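Worktops: what lives out and what goes away
Speaker notes, Curkside home skills evening, 8 December session

Running time is 40 minutes with questions. Slides are on the laptop at the front. Handout goes round at the end, not before, or people read it while I talk.

OPENING

Good evening. Fire exits are the door you came in by and the one behind the tea table. Phones on silent please.

Tonight is about the kitchen worktop. We did cupboards in April and a lot of the feedback forms said the same thing: the cupboards are better now, and the worktop is worse. I think that is partly my fault. I told everyone to clear their cupboards and did not say enough about where the things should go.

Ask for hands: who made toast this morning? Who had to move something first? Leave the hands up for a moment so people can look round.

THE BASIC RULE

A thing earns its place on the worktop if it is used most days. Every day is too strict and once a week is too loose. Most days is four or more.

Say that twice. It goes on the handout as well.

For most households that means the kettle, the toaster, one board, and whatever you reach for when you are cooking, such as oil and salt. Some people will have a coffee machine. Some people will have a slow cooker out from autumn onwards and away for the summer, and that is fine too.

The test is a fortnight. Put a strip of masking tape on everything that stands out. Each time you use something, put a pen mark on its tape. After two weeks you have an honest record. I did this at home and the food mixer had no marks at all, so it went to the bottom of the larder.

WORKING SPACE

Next slide.

You need one clear stretch where you can put a board down flat and have room for a bowl beside it. If there is only room for the board, the bowl ends up on the board, and then you are chopping in what is left. Small kitchens often work like this and people manage, but it slows everything down.

Think about which way you turn. Most people go from fridge to sink to board to hob. If the board is at the far end behind the appliances, you are reaching over them all evening.

A groove round the edge of a board is useful for tomatoes and meat. It is a nuisance for bread because the crumbs collect in it. If you have one side plain and one side grooved, use both. If you only have the one board, wipe the groove out with the corner of a damp cloth.

Pause for questions here if the room is lively. Otherwise carry on.

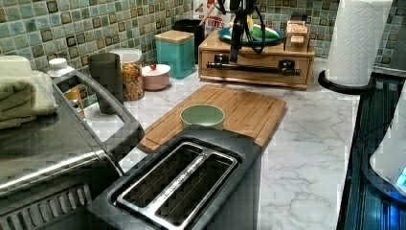 Toasters get a section of their own because they are the thing I am asked about most. A two-slot model takes up very little worktop but it needs clear air above it. Do not have it under a wall cupboard when it is switched on. Pull it forward, use it, let it cool, and push it back.

Keep cloths, tea towels and kitchen roll well away from it. The same goes for anything else that heats up. The top of a large appliance is a flat surface at a handy height and things collect there, folded towels more than anything. Find those a drawer or a rail. Check the instruction book for how much space the maker wants left at the sides and above, and follow that figure and not mine.

Crumb tray: once a week, unplugged and cold, over the bin. If yours has no tray, turn it upside down over the sink and tap the sides gently. Never put a knife or fork down the slots. The wires inside are easily bent and the risk of a shock is real.

Boards near toasters: fine for cutting the loaf, but leave a gap. People slide the board up until the two are touching, and then neither can be moved without the other.

THE BACK ROW

Nearly every kitchen has a back row. It is the line of bottles and canisters that stands against the wall tiles. It starts with oil and vinegar and it grows.

Points to make:

The back row is storage and should be judged as storage. Everything in it should be something you would be happy to keep in a cupboard if there were space.

Tall things at the ends, short things in the middle, so you can see what you have.

Oil keeps better in the dark. If it has to stand out, buy a smaller bottle and keep it away from the hob.

Canisters need a label. The same canister with tea in it one year has rice in it the next. A pencil note on the underside does the job if you do not want labels on show.

Washing-up liquid and cleaning sprays should stand by the sink, apart from anything you eat. I have seen them side by side in more than one kitchen, in bottles of much the same shape.

Twice a month, bring the whole row forward and wipe the tiles and the strip of worktop behind. Small tiles have a lot of grout and the grout holds grease. Warm water and washing-up liquid, an old toothbrush, then dry with a cloth. Avoid vinegar if the worktop is real marble or another natural stone, as it marks the surface. If you do not know whether yours is stone or a printed finish, treat it as stone.

PUTTING IT TOGETHER

Practical section. There are two trestle tables at the side with taped outlines on them, both the size of a short run of worktop. The box of props is underneath.

Split the room in half. Each half lays out one table. They have ten minutes. They are allowed to leave things in the box, and I will not tell them that unless they ask.

When the time is up, bring everyone to the first table, then the second. Ask each half where they would make a sandwich. Ask where the hot pan would go. If the answer is that they would have to move something, they move it now.

Last time I ran this one, a group of 19 left out the bread bin and kept the fruit bowl, and there was a good argument about it. Let that run if it happens again — it is more use to them than the slides.

CLOSING

Hand out the sheets. There is a roll of masking tape for each table to share, so people can take a length home for the fortnight test.

Remind them that the next session is on fridges and that they should bring a list of what is in the door.

Chairs to be stacked along the window side. Trestles stay up for the morning class.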